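**Glare and washed-out grain on a pale desk – lamp or surface?**

I have a light desk with a faint wood-grain pattern, from the Hemness range. I bought a clamp lamp in November because the ceiling light is behind me when I sit. The lamp puts out 800 lumens on high. After an hour of reading printed pages my eyes are tired, and I keep moving the paper to the dimmer end of the desk.

Things I have tried:

- turning the lamp down to the lowest setting (better, but then small print is hard)
- pointing it at the wall (too dark)
- a sheet of brown wrapping paper as a desk cover (it tears)

Pictures of the light on the top:
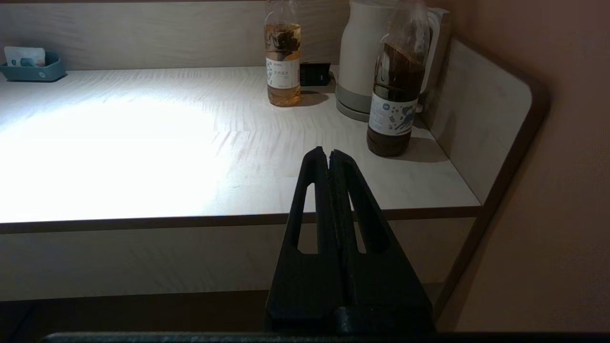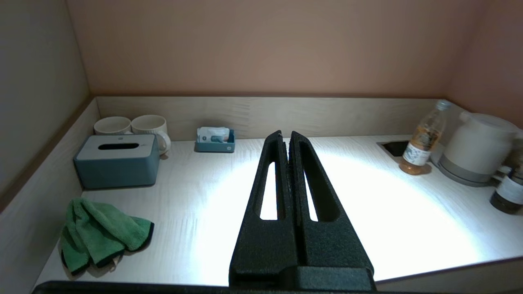
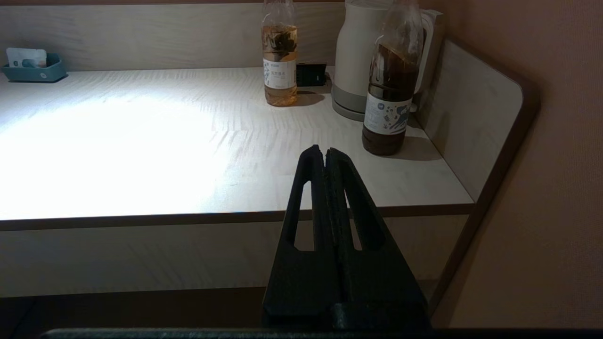
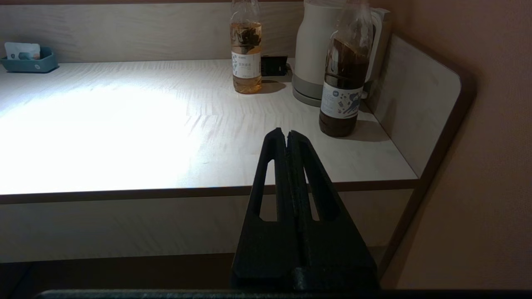

*Bright patch on the desktop, lamp on high. The grain is hard to see where the light is strongest.*

Should I replace the lamp or put something on the desk? I rent, so I can't paint or drill. Budget is small.

– Tomoyo Nishimura

---

**Answer 1** (accepted)

Keep the lamp. A narrow beam on a pale top will give you a bright spot with any bulb, and your eyes keep adjusting between the spot and the rest of the room.

1. Raise the head as far as the arm goes. The patch gets wider and weaker.
2. Move the clamp to the side opposite your writing hand, so the light comes in from the side and your hand doesn't shade the page. If the lamp is straight in front of you, the reflection goes right into your face.
3. Change the bulb if it can be changed. I use a frosted one at 500 lumens and read small type with it fine.
4. Leave the ceiling light on as well. A single lamp in a dark room is tiring whatever desk you have.

If that isn't enough, get a desk pad in a mid gray or green. I have a felt one from Tesine, going on two years now, and it doesn't shine at all. Pens poke through it if you write on a single sheet, so put a few sheets under.

---

**Answer 2**

Matte film also works. I used Grastex on a white kitchen table and it took most of the shine off. Put it on with soapy water and a card. Test a corner first if you rent – mine left some glue behind when I peeled it, and it took me an evening to get it off.

---

**Answer 3**

Get a darker desk. I sold my white one and got a walnut one from Havlíček. Dust shows more though.

> **Comment from Tomoyo Nishimura:** Raised the lamp and moved it to the left. Much easier to read now. I will look at the felt pad next. Does it slide around on a smooth top?

> **Reply:** A little. Two strips of shelf liner underneath fixed mine.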